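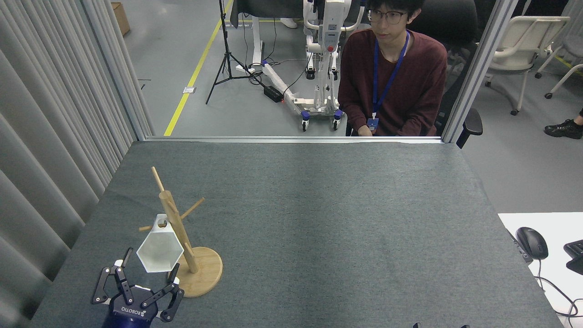 Last updated: Saturday, January 11, 2020

Quick one before work. Six months with the Petent now, picked it up in July, and people keep emailing about range in the cold so fine, numbers.

Summer I was getting what the sticker says, give or take. Now it's 18 degrees in the morning and I lose a good chunk of it. Battery gauge drops fast the first few miles, then settles down. Preheating while it's still plugged in helps a lot. Seat heater instead of cabin heat helps more. My commute is 22 miles each way so I have never once been close to empty, but I look at the gauge constantly anyway. Can't stop.

Oh and the tires. Swapped to winters, Sakamoto, $600 for the set mounted. Louder then I expected on the highway. Grip is great. Would buy again, probably. 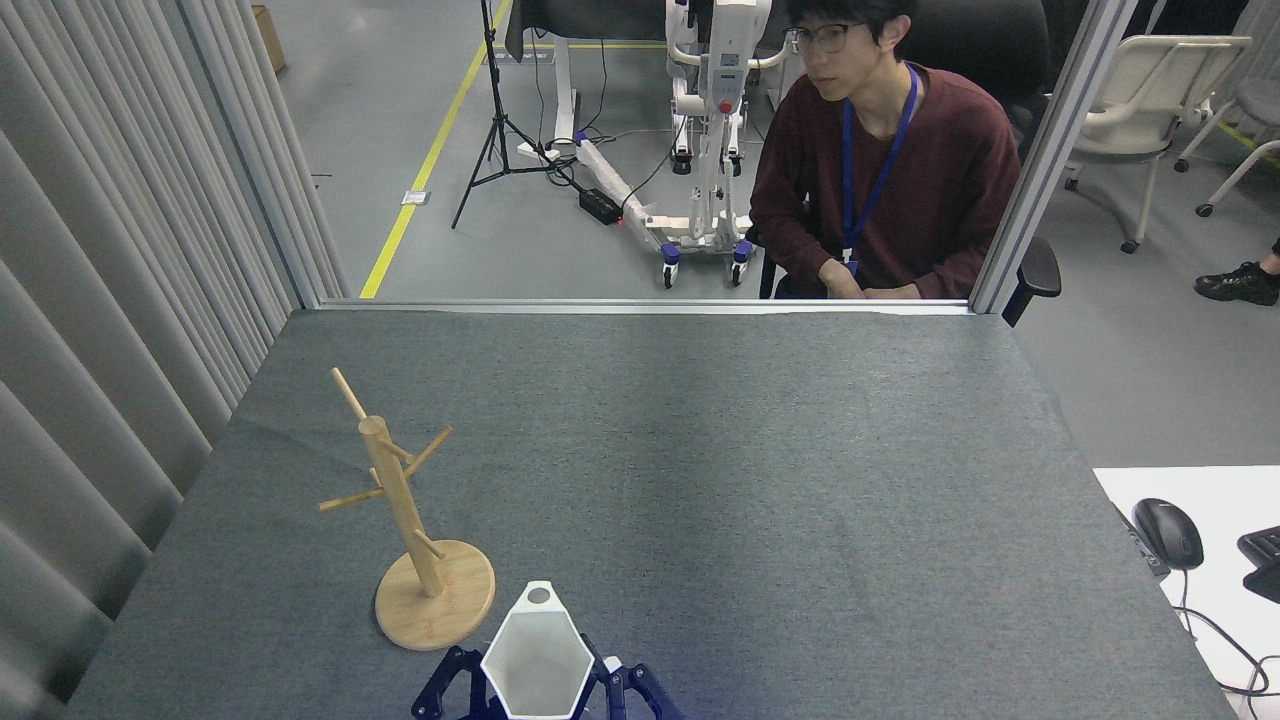 Charging at home

Still on the regular outlet in the garage. Slow. Around 8 hours gets me what I used that day plus a little, ok for weekdays, not ok if I drive Saturday and Sunday both. Got a quote for an Indotine wall unit, haven't called them back. The electrican wants to look at the panel first.

The app forgets my schedule every time it updates. Every time. I just set it in the car now.

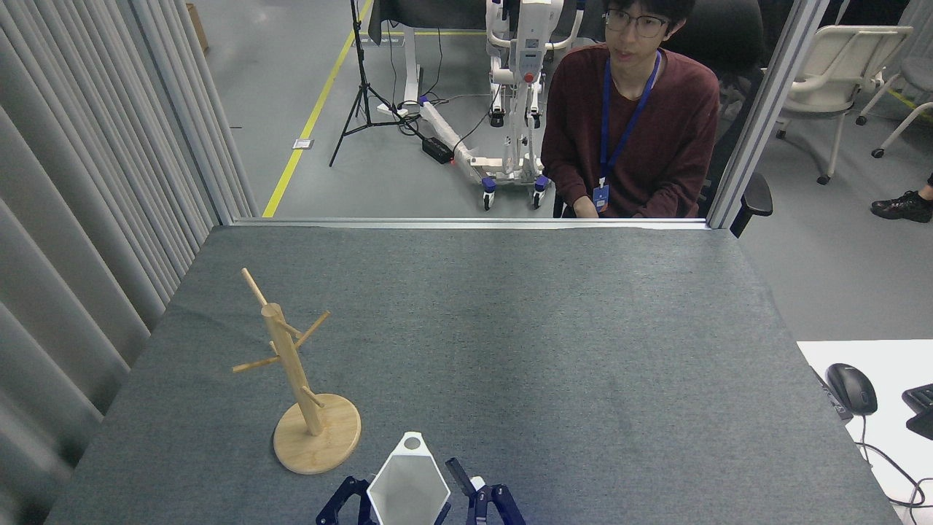
Filed under: Cars, Road trips

Tried the fast charger out in Clustaleck last weekend. Two plugs, one dead, one guy already on the other. Waited in the car with a bad coffee. Once I got on it was quick enough, card reader worked on the second try. More on that trip when I find my notes, gotta run.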